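Kusorura Building, Ground Floor Workshop
Monthly electrical and fire safety checklist
Date of inspection: January 31, 2025
Inspected by: Fiorella Marras
Accompanied by: Nazareno Sartori

Exits and walkways
Main exit unlocked during working hours - OK
Rear exit opens fully - OK, but stiff. Hinge side needs oil.
Exit signs lit - Rear sign flickers. Replace the tube.
Walkways clear to full width - FAIL at the storeroom door. Flattened boxes leaning on the wall. Moved during inspection. Same comment as last time.

Extinguishers and alarm
Extinguishers on hooks and tagged - OK
Gauge in green - OK, except the one by the sink, which reads low. Swap it before the room is used for soldering again.
Call point glass intact - OK
Alarm heard in all rooms with doors shut - Faint in the compressor closet. Ask Cirillo for a price on a second sounder.

Power
Breaker panel door closes and labels match - Circuit 12 is still labeled "spare" and it feeds the wall heater. Relabel.
No extension cord plugged into another - FAIL, break area. Kettle (2000 watts) and microwave (800 watts) on the same strip. Kettle moved to the wall outlet.
Cords free of cuts and tape - One taped cord on the bench grinder. Tagged out.
Clear space of 900 mm in front of panel - OK

Benches and small parts
Bench tops wiped down, no food or drink - OK
Bins in good shape, no cracked rims - OK
Parts with wire leads kept on a lined tray while sorting - OK

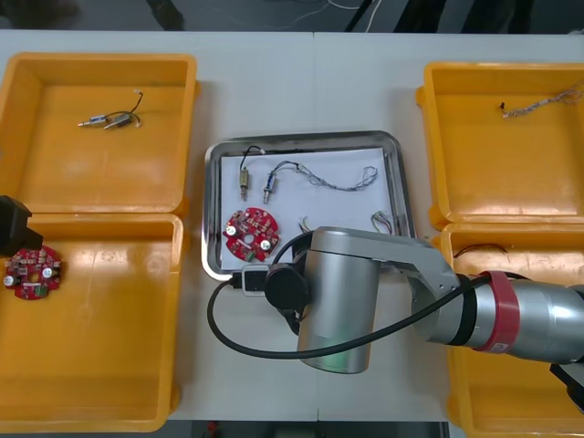 Renzo Cocco asked that the cord on the grinder be replaced and not repaired, as the last repair came loose within a month. Agreed. He also wants the tagged-out items kept in one locked cabinet so they don't drift back into use.

First aid
Kit sealed and in date - Eyewash expires in January. Order two bottles.
Contact list current - Shabnam Rizvi's extension is wrong. Corrected by hand, needs a new printout.

Open items
Grinder cord - Sartori
Low extinguisher - Marras
Panel label and rear exit sign - Cirillo
Storeroom boxes - Yatziri Trujillo

Copy to the front office. Original stays in the binder by the panel.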